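Moving the kitchen out for the winter

Our kitchen has been in the dining room since October. I said I would write something once it was over, and it is close enough to over that I can start. People keep asking me how we managed and whether we would do it again, so I will put down what I remember while I still remember it.

The house is a story and a half, built cheap and added onto twice. The kitchen was in the older addition, and its floor had been sinking toward the back door for as long as we had lived there. A can of soup set on its side by the stove would roll to the door mat. We had gotten used to that. What made us act was the back door itself, which stopped closing in August and never closed properly again.

The contractor was Kinarholm, a small outfit from two towns over. They took up a corner of the vinyl, looked at the joists, and quoted us for replacing all of them. They also said five weeks. I wrote five weeks on the calendar and planned around it, and that was my first mistake. It was thirteen.

Packing

We had 2 days between the date being confirmed and the crew showing up. I packed by cabinet, which was wrong. Everything from one cabinet went into one box, so the box with the good colander also had the cake pans and the fondue set, and every time I wanted the colander I had to lift out the fondue set. If I did it over I would pack by how often a thing gets used. One box for every day, one for every week, and the rest taped shut and sent to the garage.

I kept out two pans, one pot, four plates, four bowls and one decent knife. After a month I could not think of much I missed except the big cutting board, which was in the garage under the canning jars.
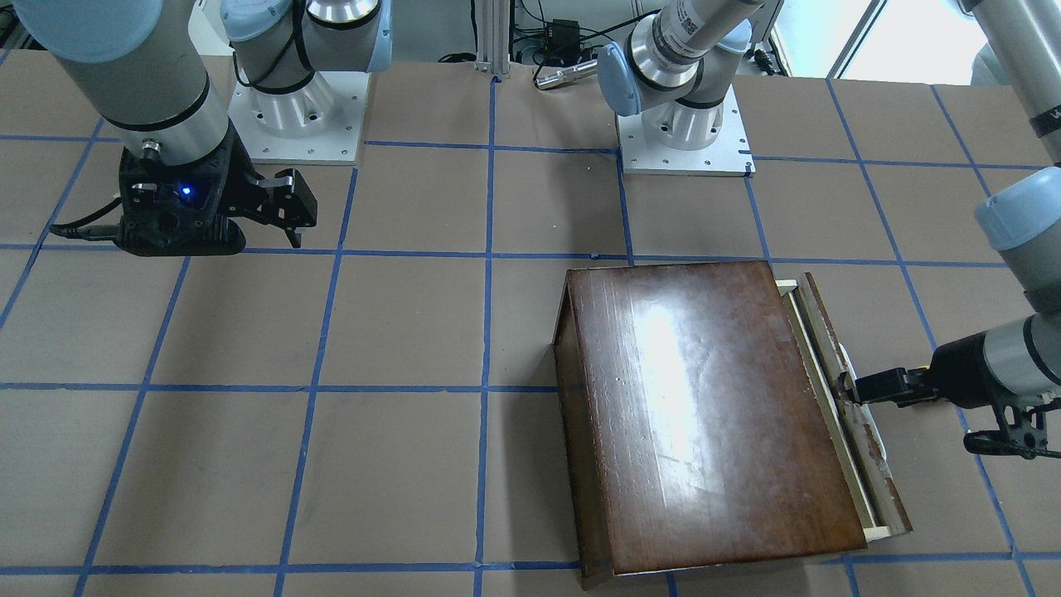 Setting up in the dining room

The dining room has three outlets, and two of them are on the same circuit. I learned this with the toaster oven and the electric kettle on the first morning. After that we had a rule that whoever wanted coffee went first and toast came second.

We put the refrigerator against the window wall, on a piece of plywood to protect the floor. It hummed through dinner. The hot plate was a Prondura with two burners, bought used, and only the left burner got really hot. The right one would keep soup warm. I cooked nearly everything on the left: eggs, rice, chili, pasta in small batches. I stopped trying to time two things together and just served the rice late.

Water was the hard part. The nearest sink was the bathroom sink, and it is a small one. Dishes went down the hall in a plastic tub and came back in the same tub after I had wiped it out. Large pots went in the bathtub. My knees did not like that, and I bought a gardening pad to kneel on, which I still use for the garden.

Paper plates would have been sensible. I held out for three weeks and then bought the big pack at Parsons, and I should have bought it the first day.

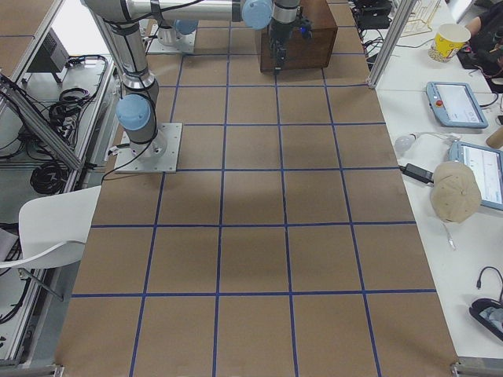 The money is what most people want to hear about, so I will say what I can. The joists and subfloor were in the original price and stayed there. The extra was $3,386, and nearly all of it went to the plumbing under the floor, which was old galvanized pipe and had to come out once anyone could see it. I don't think Kinarholm did anything wrong. They called me over, showed me the pipe, and gave me the figure the same afternoon. I only wish I had set aside more at the start, because we ended up putting off the new range until spring.

The delay was partly the pipe and partly the inspection, which had to be rescheduled. Then the flooring was back-ordered. We had picked a sheet product from Plerkska, mostly for the color, and it sat in a warehouse while we walked on bare subfloor. In the end I could have lived with any of the other colors. I would ask what is in stock before looking at samples.

Eating during all this got dull. We had chili more than anyone should. The slow cooker saved us on workdays, and it could run off the good outlet in the hallway where it bothered nothing else. I made a pot roast in it in December that was as good as any I have made in an oven. I also found out that you can bake a small pan of cornbread in a toaster oven if you turn it halfway through and cover the top with foil for the last ten minutes.

We ate out less than I expected. Driving somewhere with plaster dust in your hair is not relaxing, and it was dark by five.

The new floor is level. I put the soup can down on the first night and it stayed where it was. The back door closes with one hand. The cabinets went back in the same places, and I have been slow to fill them. Several boxes are still in the garage, and I am in no hurry to bring in the fondue set.

I posted a shorter version of this on the neighborhood page last week and got some good answers to my question about living without a sink.
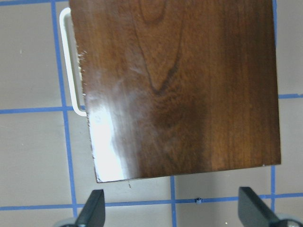
One neighbor wrote that they had hooked up an old laundry sink in the garage with a garden hose and a bucket under the drain, and used it for four months. Cold water only, but she said it beat the bathtub, and she heated a kettle for the greasy things. She also said to do the job in summer if there is any choice, so you can cook on the grill and wash up in the yard.

We had no choice, with the door the way it was, but I would take that advice if I could. The range comes in April. Until then the Prondura is on the new counter, and I am still cooking on the left burner.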